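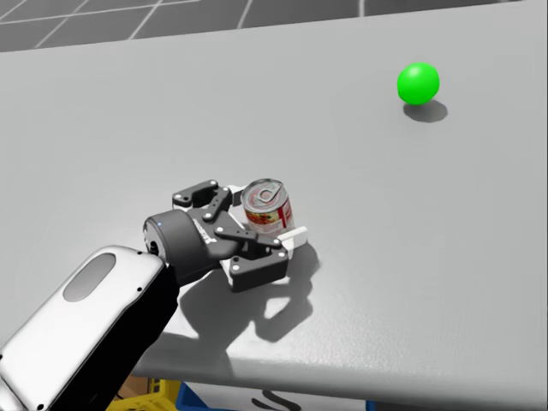 Figure 1. Can held upright at the fingertips, with the green ball left clear of the arm. Simulated view, Dunosness table layout.

Dunosness Simulation Kit: Setting Up and Running the Can and Ball Exercise

Applies to the Dunosness kit as supplied by Wiegand. Revised Nov 8, 2018.

Purpose

This guide explains how to prepare, run and review the can and ball exercise included with the Dunosness kit. It is intended for instructors and for staff who are evaluating the kit before purchase. No physical robot is required. The exercise takes one training period, including review.

Before You Begin

The kit must be installed and licensed on the workstation. Installation is covered in a separate guide. Users who received the October release should install the update first, as saved layouts from that release do not open correctly without it.

Confirm that the workstation has a mouse with a scroll wheel. A laptop touchpad may be used for viewing, but fine jogging of the arm is difficult with it.

Loading the Layout

1. Start the program and select Training Layouts.
2. Open the layout named Can and Ball.
3. Wait until the status line reads Ready. On older workstations this may take up to 30 seconds.
4. Select Save As and enter a name for your session. The supplied layout is read-only.

The camera views may be changed at any time. Changing a view does not move the arm or affect the recorded result.

Part One: The Can

Move the arm over the table in Coarse mode until the gripper is near the can. Change to Fine mode before lowering. In Fine mode each press of a jog key moves the wrist by a fixed small step, and the arm will not respond to a held key.

Approach from the side. The can should be taken by its wall, with one finger pad on either side, and kept upright throughout. A grip on the upper rim is accepted by the program but is marked down in the review.

Set the closing speed to 200 and select Close. Do not exceed 385, the highest value at which the contact check remains reliable. When the contact check reports both pads, raise the arm a short distance and hold.

The shadow on the tabletop is a useful guide to height. Trainees should be encouraged to watch it during lowering, particularly when working from a single view.

Part Two: The Ball

Return the can to the table, open the gripper fully and withdraw. Select the wrist view and move toward the ball.
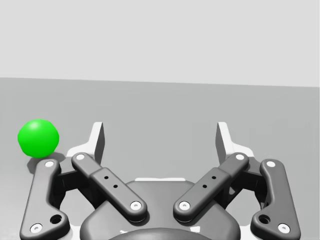 Figure 2. Wrist view with the jaws open. The ball is to the left of the left fingertip and the gripper must be realigned before closing.

The position in Figure 2 is a common one. If the gripper were closed at this point, the fingers would meet on nothing. Jog the wrist toward the ball in Fine mode until the ball lies between the two dark contact faces, then lower and close. Use the same closing speed as in Part One.

If the ball moves away when touched, open the gripper, raise the arm and begin the approach again. Following a rolling ball at table height is not recommended.

Reviewing the Session

Select Review to replay the session with the contact record displayed. The record holds 800 entries, after which the oldest are overwritten. Sessions that are to be graded should be exported promptly.

Evaluation Notes

The kit was evaluated at the Grastport training center by Kerstin Hinrichs and Detlef Böttcher. They found the wrist view clear and the contact check consistent. The export function was judged slow, and the jog key assignments cannot be changed by the user. Wiegand has been informed of both points.

Sites already using the Flimia course plan may substitute this exercise for Unit 4. Requests for evaluation licenses should be addressed to Till Dreßler at the training center.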